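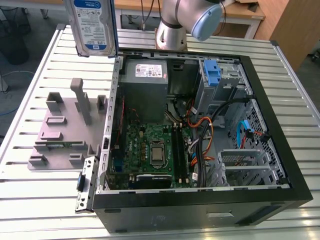 Figure 2. Opened desktop case and hard disk drive.

3.2 Storage media in returned office equipment

The Grerkham depot accepts retired computers from public offices and schools across the Jisstead district. During the study period, which ended in May, 173 desktop units were logged and opened. Each unit was weighed, its parts were listed, and any hard disk drive was recorded by maker, capacity and year of manufacture. Drives of the kind shown in Figure 2 were treated as a separate class, as their resale value depends on proof that the stored data have been erased.

Almost 90 percent of the units still held at least one drive on arrival. This share is higher than the one found in our earlier household survey, and we attribute the difference to office policy - most departments in the district return machines whole and leave erasure to the depot. Units sent by schools were more often incomplete, with memory modules the part most commonly missing.

Erased drives were held for 30 days before sale or shredding. The holding period follows the Grusora handling code and allows the sending office to raise a query. Only two queries were received, both concerning asset numbers entered incorrectly on the transfer form.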